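Company > About Us

About Cudgate

18 January 2024
By Italo Marchetti

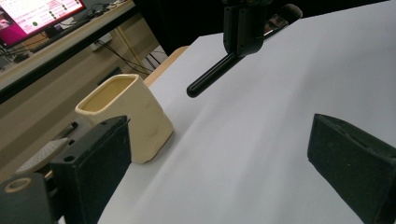
A ceramic cup beyond the open fingers of a gripper, on a paper-covered table.

Cudgate writes software for robot arms. We don't build the arms, and we don't sell grippers or cameras. Our customers already have those, or buy them from someone else, and come to us for the part that decides where the hand should go and how hard it should close.

The company has six people. Five of us write code, and I do the rest, which includes the payroll, the website and most of the phone calls. We started out doing contract work on motion planning for packing lines and still take on a little of that each year.

Our main product is Tonier, a grasp planner. It takes camera data from the wrist or from a fixed mount, proposes places to grip, and throws out the ones the arm can't reach without hitting something. Much of the work goes into objects that don't match a clean model: handmade cups, dented tins, bags that sag. A cup with lumpy walls will often have one good place to hold it and several that look good to the planner until the fingers close.

Distano is the logging tool. It records joint positions, camera frames and planner decisions on one clock, so a failed pick can be replayed step by step at a desk. We wrote it for ourselves and began licensing it in May of last year after two customers asked for it. It runs on Linux only.

Every release of Tonier goes through the same test set before it ships. The set has 146 objects and 1,730 recorded picks. If a new version does worse than the last one on any group of objects, it waits until we know why. Release notes list the groups that got better and the ones that stayed the same.

Zanetti is our newest project, a controller that adjusts grip while the arm is moving. It is still in testing and is not for sale. Customers with a current Tonier license can ask for a test build.

Support is handled by the people who wrote the code. Send a Distano log with your question if you have one, along with the Tonier version number and the model of your arm. We answer in English and Italian.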